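Planning and Budgeting for a Benchtop Robot Arm in a Small Lab

By Emese Fodor

Most equipment requests for a first robot arm list one item, the arm. Then the order arrives and the group spends the next few months asking for fingers, a table, a second camera and a power strip that reaches. What follows is the order I now use when a group comes to me with tube and rack handling in mind. It covers the planning up to the purchase order and the first few weeks after it. It does not cover safety sign-off, which your own site will have rules for.

Step 1. Write down the task before you look at arms

Use one page. List every object the arm has to touch, what it is made of, and where it starts and ends. "Move tubes" is not enough. "Lift a conical tube out of a rack, hold it over a beaker, put it back in the same hole" is something a sales engineer can answer. Add the things the arm does not touch but has to avoid, such as the beaker itself.

Note which objects are clear. Clear racks, clear tubes and glass are harder for most cameras to pick out than solid-colored ones, and depth cameras in particular can return holes where the object should be. If your task is mostly clear plastic, put more money into cameras and lighting and less into reach.

Step 2. Price the gripper separately

The arm and the gripper are often quoted together, and the bundle hides what the gripper costs. Ask for two lines. Then ask what a spare pair of fingers costs and how long they take to ship. Fingers are a wear item. They get knocked against racks and table edges, and someone will want a different tip shape within the first month.

Printed fingers are worth considering if you have access to a printer. A slotted, tapered finger uses little material and gets between tubes better than a wide flat one. Plan on 4 pairs for the first year and put them in the budget even if the printing is done in house. 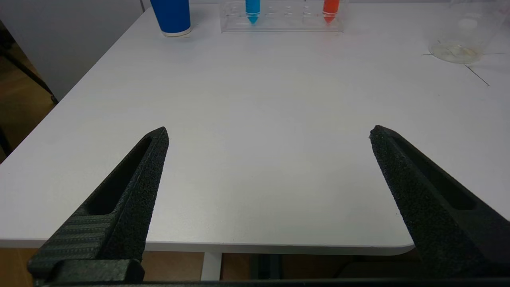
Check the opening width against your largest object as well as your smallest. A gripper chosen for tubes may not open wide enough for a cup or a beaker. If the task sheet has both, say so in the request for quotes and let the supplier tell you which finger set covers the range. Varnon sent us a clear table of openings and finger lengths without being asked. Carnutance needed two reminders but had the lower price on spares.

Step 3. Decide on the cameras

For bench work I budget for one camera on the wrist and one with a view of the whole table. The wrist camera is good for the last part of an approach. The wide one tells you where things are to begin with. Buying only the wrist camera is the most common saving I see, and it usually gets reversed.

Include these on the same line of the budget:

Mounts and brackets for each camera
Cables in the length you will really use, measured along the route and not straight across
One spare cable of each kind
A powered USB hub, if the computer is short on ports

We paid 300 dollars for mounts and cables on the last setup. That figure was missing from the first draft of the budget.

Step 4. Plan the table and what is behind it

A plain matte surface is easier to work with than a glossy one, which throws reflections into the camera. The table must not rock. Ask for the arm's base footprint and bolt pattern before you buy a table, and check the underside for rails where the bolts need to go.

Plain panels behind the work area help too. They keep people walking past out of the view, and they give the camera the same background in the morning and the afternoon. We got ours through Zodasport, who mainly supply gym partitions and were cheaper than the lab furniture catalogs.

Mark a fixed reference point on the tabletop. Two thin crossed lines are enough. Place your main vessel on the cross and measure everything else from it, so that a layout can be put back after the table has been cleared.

Step 5. Build a practice set

Do not start on real samples. Put together a set of cheap stand-ins with colored liquid in small amounts, so that a spill is a minor cleanup and anyone can tell the tubes apart.

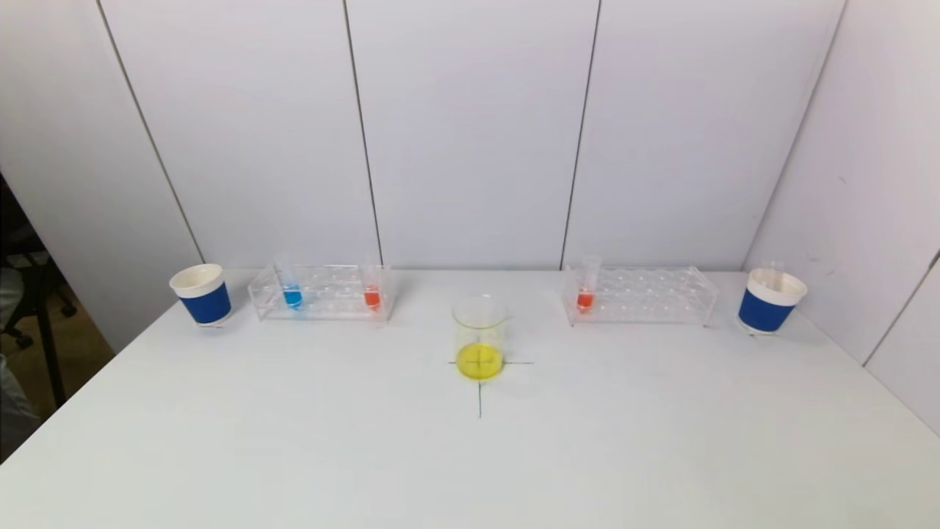 Practice layout: cups at the outer ends, a tube rack inside each, and the beaker on the cross mark.

Buy the racks and cups in matching pairs and order extras of the same model. If a rack cracks and the replacement has different hole spacing, your saved positions are no good. We keep a box of 11 spare tubes under the bench and top it up when the order for the main lab goes in.

Step 6. Ask for quotes

Send the same task sheet to at least three suppliers. Ask each for:

Arm, gripper, controller and software as separate lines
Warranty length and what voids it
Price of a service visit
Lead time on the arm and on spares
Yearly license fees, if any

License fees are the ones to watch. A low purchase price with a yearly fee can pass the higher quote before the warranty runs out. I compare totals over 18 months, then again over the full time we expect to keep the arm.

Step 7. Time the order

If your budget year ends in December, get the request in well before November. Sepúlveda, our freight agent, needs the crate dimensions to book a lift gate truck, and the supplier may not have those until the order is confirmed. Measure your doors and elevator while you wait.

Keep some money back after the order is placed. Once the arm has been on the bench for a few weeks you will have a short list of parts to buy, and it is much easier to pay for them from the same request than to open a new one.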